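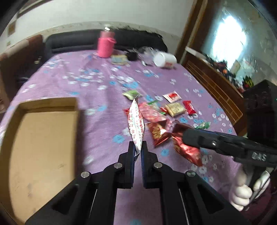 How to Build a Club Fixture List That Survives a Wet Month

Posted 21 Nov 2019 by Fouzia Swati

I've been doing the fixtures for our local amateur soccer league for six seasons now, and I still get a knot in my stomach when the forecast turns. One bad Saturday is fine. Two in a row and my phone starts buzzing before breakfast. By the third, every club secretary has a theory about what I should have done back in August (and a couple of them are right, which is annoying).

So I finally wrote down the way I do it. We have 14 teams in one division, everybody plays everybody twice, and there's a cup on top. If your league is bigger or smaller you can still use all of this, you'll just have different sums.

What you need

A spreadsheet, a calendar with the school holidays marked on it, and a list of every field with the name of the person who holds the key. I print the calendar out and tape it to the kitchen wall. My family hates it!

Step 1: Work out how many dates you really need

Fourteen teams playing each other home and away comes to 26 rounds. Write that at the top of the sheet. Now add your cup weekends. We have four rounds of cup, so I'm at 30 dates before a drop of rain has fallen. Count the Saturdays between your first and last possible match day and take one number from the other. Whatever is left over is your slack, and if you've got fewer than five I'd go and argue for an earlier start right now, while people are still in a good mood.

Step 2: Block out the dead dates first

Holiday weekends, the county final, the weekend the town carnival takes over the parking lot at Gemgate Park. Put them in red before you place a single game. My first season I did it the other way around and had to redo the whole of December by hand.

Step 3: Scatter your spare dates

This is the part I feel strongest about. Don't stick all your spare Saturdays at the end of the season. It looks tidy, but a team that loses three games in November ends up playing Saturday, Tuesday, Thursday in spring, with half the squad hurt and the other half at work. I leave one spare Saturday after every five rounds and label it CATCH-UP in big letters so that no one books a wedding on it. (They still do. Bình Trương, who keeps goal for Eren Rovers, got married on one. Lovely day, no hard feelings.)

Step 4: Run the rotation

Put your teams in two columns of seven. Row by row, those are your round one games. For round two, keep the top left team where it is and move everyone else one spot clockwise. Keep going until you've done 13 rounds, then flip home and away for the second half. Check that nobody has more than two home games in a row – you'll need to swap a few by hand, and that's normal.

Step 5: Check for shared fields

Two of our clubs, Rosham and Prodwood, share a field, so they can't both be at home on the same day. I put them opposite each other in the columns and then go through all 26 rounds with a highlighter. Do this when you're fresh. I've missed one every time I've tried it after ten at night.

Step 6: Agree on the postponement rules before anyone needs them

Write down who inspects the field, what time they have to decide by, and how a called-off game gets a new date. Ours goes like this:

The home club inspects by 8:30 a.m. and texts me and the referee.
The game moves to the next catch-up date automatically.
If either team already has a game that day, the two clubs get 62 hours to agree on a midweek slot.
After that I pick, and nobody gets to complain.

The odd number of hours was Aqeel Memon's idea. It takes you from Saturday evening to Tuesday morning, and it works, so I've left it alone.

Step 7: Send it out as a draft

Give the clubs ten days to reply. Thandeka Magagula at Prodwood always finds something, usually a kickoff after sunset. Fix what you can, send the final version with FINAL in the file name, and delete the old ones.

If you're stuck on the rotation, leave a comment with your number of teams and I'll have a look over the weekend.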